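I spent most of May reading the defense ministry's replacement plan for army field radios, all 3969 lines of the cost annex. My wife has asked me to stop bringing it up at dinner.

The program is called Engate. It began as a plan to buy a radio that a tired soldier could use with gloves on. Six years in, it has a logo, a second logo, and a schedule that slides to the right every time I look at it. The lead contractor, Samix, has delivered 23 sets. Of those, 20 are in a warehouse in Utden waiting for batteries, which were put out to bid separately to save money.

Grigore Avram, who served with me and still has the knees to prove it, wrote to say the old sets were fine if you hit them. I remember hitting them. It was in the manual, more or less.

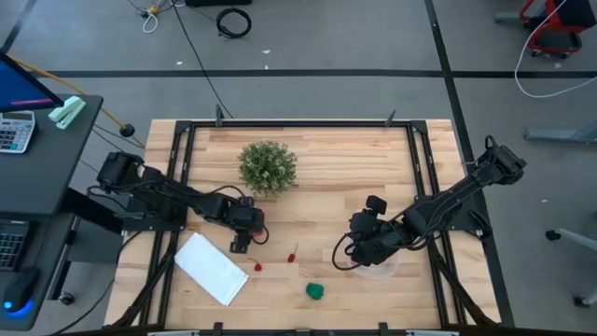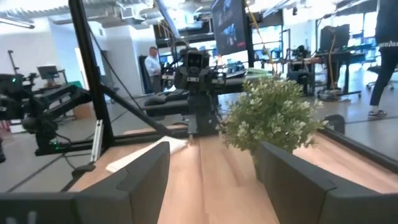 Robots at a wooden tabletop, in both photos.

What bothers me is the line marked "integration support." It grew by over 6 percent in a year when there was nothing to integrate. I asked the press office what it covered and got a very polite reply from Uzma Qureshi, who said it covered support for integration. I have read this several times and I admire it a little more each time.

The next review is due before the summer recess, when everyone involved will be near a beach. If the batteries show up first I'll post a correction.

Recent posts
The Picard hearings, part two
Armelle Fleury's book on conscription
Who pays for an empty barracks?
Mail from readers: boots again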